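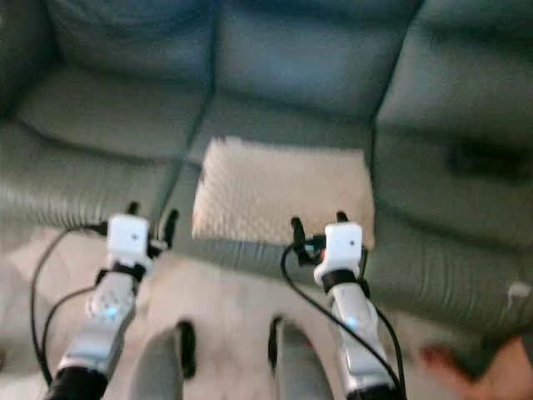
Product Review: Hetness Leather Cleaner and Conditioner, Two-Bottle Set

Reviewed for the Furnishings Desk by Elspeth Haldane

The Hetness set consists of a cleaner, a conditioner, a soft brush and two cloths. It is sold for use on finished leather seating and is not intended for suede or nubuck. The set was tested over 13 weeks on furniture in the residents' lounge at Clanby, where the seating is in use from early morning until late evening.

Application

The instructions are printed on a folded card and are clear. Cleaner is applied to the cloth, worked over one section at a time and wiped away before it dries. The conditioner follows after 80 minutes. This waiting period is longer than most households will expect, and the work should be planned for a time when the seating can be left alone. Our staff began at 7 in the morning on a Thursday and had the lounge open again before lunch.

The brush is the weakest part of the set. Its bristles are suitable for flat surfaces but too short to reach into gathers and deep seams, and Aníbal Pacheco, who carried out most of the work, replaced it with an ordinary detailing brush after the second session.

Results

Body oil on armrests and headrests was removed well. Newspaper ink came away in part. Dye transfer from denim was not improved, and the maker does not claim otherwise. The conditioner left no sticky film, although a faint smell of wax remained in the room for nearly 3 days. Two residents objected to it.

On an older armchair with worn finish, the conditioner darkened the leather noticeably. The color had not returned to its former shade when testing ended in May. A trial on a hidden area is strongly advised.

Value

The set costs $43. The Caron kit, reviewed previously by Aurélien Poulain, is cheaper and includes a better brush, but its cleaner required more passes on the same kind of soiling. Refills for the Hetness product are sold only in the large size.

Recommendation

Recommended for leather in sound condition. Not recommended for worn or cracked finishes.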